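Review: the Stindimness good practice guide for hand-held gripper recording, second edition

I never thought I'd end up reviewing a rulebook, but I've lived with this one since the winter and I have opinions.
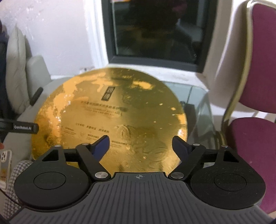

I bought it from Latier, who sell the printed version in a ring binder with a pack of wipe-clean checklist cards. I record at home, mostly at the table, for a small project called Kollik, and until now my rules were a sticky note and a lot of good intentions. The guide is meant for people like me, with one gripper, ordinary rooms and no lab manager to tell them off.

The best bit by miles is the chapter on setting up. It wants both finger pads wiped, the pivot screws checked for play and the fingers opened and closed 3 times before you begin (I do it while the kettle boils). It's also very good on shiny things. Glass tabletops, foil, polished tins - it doesn't ban any of them, which I was glad about, but you have to write the surface down in the session notes and say where the light is coming from. I'd been skipping that for months! When I went back through my 2,694 old clips I could only work out the lighting for a handful, and I've had to mark the rest as unknown.

Privacy gets a proper section too. Phones face down or out of the room, no post, no family photos, and a look at any dark window for reflections before you start. I still fail the phone rule more than I'd like. The card for it lives on the fridge now and I'm slowly getting better.

Now the grumbles. The naming rules are a slog. You get a room code, a surface code and an object code, and then a running number that has to restart at 1,000 sessions, and I have no idea who is getting that far at home. The chapter on breaks says to stop every 600 seconds, and I do wish they'd just said ten minutes. And the rule about clearing everything off nearby chairs is too strict for a normal house. Lūse, whose shorter guide I used before, only ask you to keep the working area tidy, and I think they've got that right.

The binder itself is fine. The rings are stiff, the cards wipe clean as promised, and the index has two wrong page numbers under "storage". Latier tell me a corrected sheet is going out in May and I'll pop a note on here when mine turns up.

Four stars from me. If you're only recording now and then, get the cards on their own and borrow somebody's binder for the privacy section.

Posted 29 April 2025 | Contact | Copyright and reuse | Back to top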